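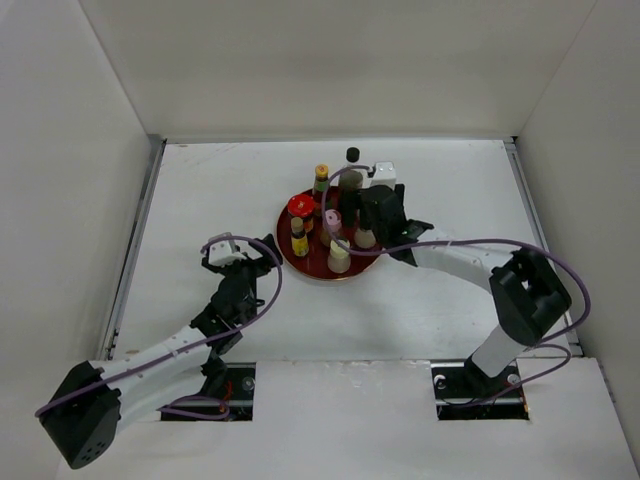
Fancy driving a pair of robot arms for a living? We need six people to join us at Caltunden from December, and you don't need a robotics background to apply.

I'm Chepkoech and I run the demonstrations side of Truleck, our project on teaching two-armed robots to cope with crowded kitchen things. Jars, bottles, little pots, all jammed together on a tray so that you can't get at one without worrying about its neighbour. People manage this while half asleep. Our arms don't, so we need lots and lots of examples of someone doing it properly, and that someone could be you!

You'd sit at a bench with a pair of hand controllers and steer both arms through a short job: pick out the sauce bottle, swap two jars round, hand something from the left gripper to the right. Then you reset the tray, shuffle it into a new muddle and go again. Each go is saved as one example. We want 4000 of them by the end of the contract, shared between all six of you, and the model learns from the lot.

I'll be straight with you, it's repetitive. The first couple of days are also a bit maddening (I knocked over the same bottle all morning when I started, and Andor still brings it up). Then your hands get the idea and it becomes oddly soothing, a bit like knitting. Most of us have the radio on.

Please don't throw away your fumbles, by the way. If you drop a jar and pick it up again, we keep that and you tag it as a recovery. Those are gold to us. What we can't use is a go where you wandered off mid-task or forgot to press stop, so being tidy about your notes matters more to me than being quick.

You'd suit this if you're patient, comfortable sitting for a fair while and happy to say when something feels off with the kit. Gamers, sewers, model makers and people who've worked in a busy kitchen have all done well here. Left-handers very welcome, we're short of you.

Shifts are four hours, mornings or afternoons, with a proper break in the middle. Training is paid at the full rate. We're in the Van Wyk building in Flestitz, step-free all the way through, and the bench heights adjust.

To apply, send a few lines to Fatima Motaung, our office manager, saying which shift you'd like and telling us about something fiddly you've done with your hands. Keep it under 300 words, no CV needed. If we like the sound of you, Braulio will invite you in for an hour's try-out on the arms.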